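Padmavathi Varghese
6 March 2024

Thread on whiteboard ghosting, why the usual fixes make it worse, and what we changed across 40 boards. Long, and mostly about solvents.

Dry-erase ink is three things: pigment, a solvent that evaporates quickly, and a release agent. The release agent is an oily additive that keeps the pigment from bonding to the surface. When the solvent goes, you are left with coloured powder sitting on a thin slippery film.

Ghosting is what you get when pigment sits on the board without enough release agent under it. Two causes. Either the board surface has pores or scratches, or the ink came out of the marker in the wrong proportions.

Surface first. Melamine is a resin-coated paper on a backing. It is cheap and it is porous once the top coat wears. Painted steel is better. Porcelain enamel on steel is fired glass and will outlast the building. Glass boards are also fine, though colours are harder to read on clear glass with a dark wall behind.

Of our 40 boards, 17 are melamine. Those 17 produced nearly every complaint in the log. If you take one thing from this thread, check what your boards are made of before buying another cleaner.

A quick test: a fridge magnet will not stick to melamine. It will stick to steel, painted or enamelled. Some melamine boards have a steel sheet behind them, so look at a cut edge as well if you can get to one.

Now the ink. Pigment is heavier than the solvent and settles. Store a marker tip up and the pigment drains to the back of the reservoir, so the line comes out pale. Store it tip down and the nib floods, then dries with a crust. Horizontal is the correct position for the common felt-reservoir type. The trays under most boards already do this.

Caps matter more than storage angle. The solvent is alcohol and leaves through the nib quickly. A half-seated cap is close to no cap. Push until it clicks.
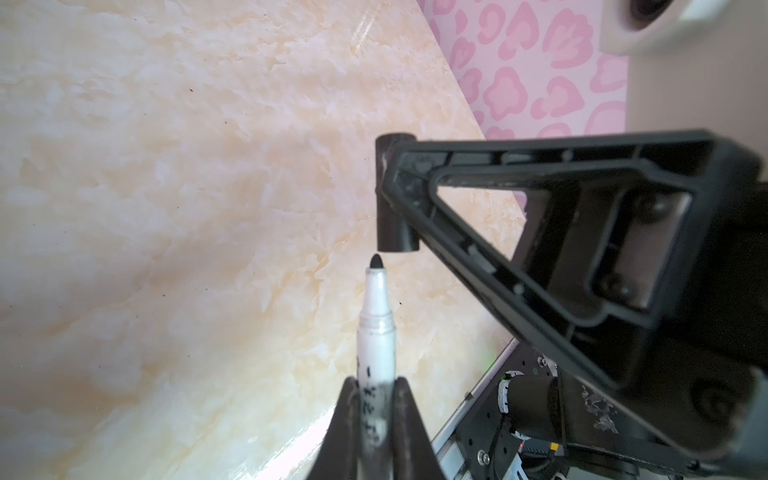
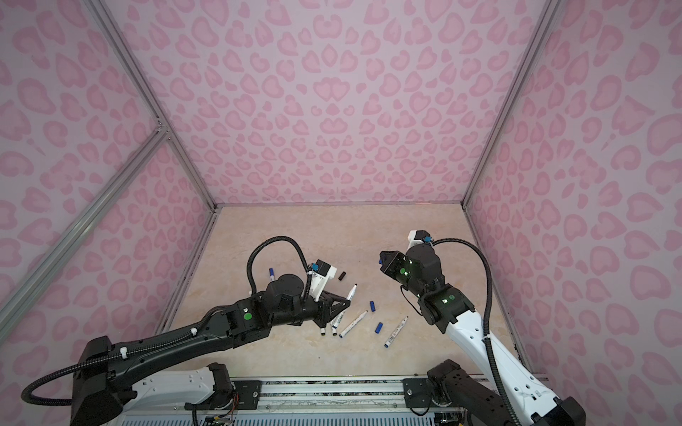
Cleaning. Dry felt erasers are fine for the first few hours. After a few days on the board the release film has thinned and a dry eraser mostly smears. Use a damp microfibre cloth, then a dry one. Wash the cloths without fabric softener, as softener leaves a residue that the next line of ink will sit on.

Isopropyl alcohol takes off old ink on enamel and glass. On melamine it also strips whatever release film had built up, so the next thing written bonds harder. People read this as the board getting dirtier and apply more alcohol.

Things I have removed from supply cupboards: abrasive cream, melamine foam sponges, acetone, furniture polish. The foam sponge is a very fine abrasive. It does lift the ghost. It also dulls the gloss, and the dull patch will ghost within a week.

Writing over a permanent marker line with dry-erase ink and wiping it off does work. The fresh solvent softens the old ink. Do it in short sections and wipe before it dries.

We trialled two cleaners, Karras and Planier, on the same stretch of enamel board in August. Karras removed older ink in fewer passes. Planier left less residue on the cloth test. On melamine I could not separate either one from plain water with a drop of dish soap, so we buy dish soap.

Hilde Bosman asked about resurfacing film. We put Prakport film on two melamine boards. It goes on like window tint – soapy water, squeegee, patience. The surface is good. The seam on anything wider than the roll is visible and catches the eraser. Fine for a small office board, not for a lecture wall.

Replacement plan: enamel in the rooms with heavy daily use, film on the small ones, leave the rest until they fail. The Trilatent quote came in at 108 dollars per board for removal and disposal, before the new boards. Get that number early. It was not in my first budget.

Log entries for ghosting in the year before the change: 81. I will post the comparison when there is a full year on the other side of it.

Correction to the magnet post above: some glass boards are magnetic too, with steel behind the glass, but they need the stronger rare-earth magnets. An ordinary fridge magnet will slide off.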